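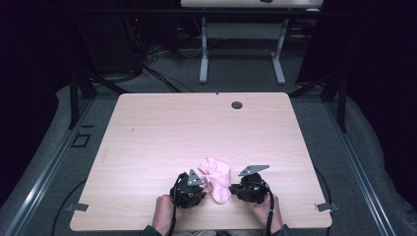 Pink cloth between the two hand-held grippers, near edge of the table.

December 3, 2023

Cloth day again! Sławomir wanted us to move on to the harder task but I held out for one more session on the pink thing (I call it the sock, he calls it the rag, the log sheet says "small textile" and neither of us is happy with that). We're aiming for 60 clean demos before the club showcase and I'd like them all to start from a proper crumple, none of those lazy half-folded starts we did in June.

Notes to self on holding the grippers. Keep your hands underneath and let the weight sit on the fingers, otherwise your wrists go after ten minutes. Angle both plates in a bit before you close. I kept coming in too flat and pushing the cloth towards the edge of the table, and then you're chasing it, and a chase is no use to anyone training on it later. Gilberto does this lovely slow pinch from the side that I can't copy yet. Must get him to show me again, slower!

Got through 54 takes, binned 2 (dropped it both times, my fault, I was talking). Last good one is saved as take 1349 in the Drestlow folder. Please don't rename anything in there, the script that pairs left and right hands goes by the file name and it sulks.

Cables: mine dragged on the left every time I reached across. Want to try a bit more slack and a loose loop over the forearm. Sławomir thinks a longer lead would sort it and he's probably right, he usually is about cables.

Still to do: copy today's lot to the Prudar drive, ask Gilberto whether we count a fold with one corner sticking out as a pass. I say yes. He'll say no.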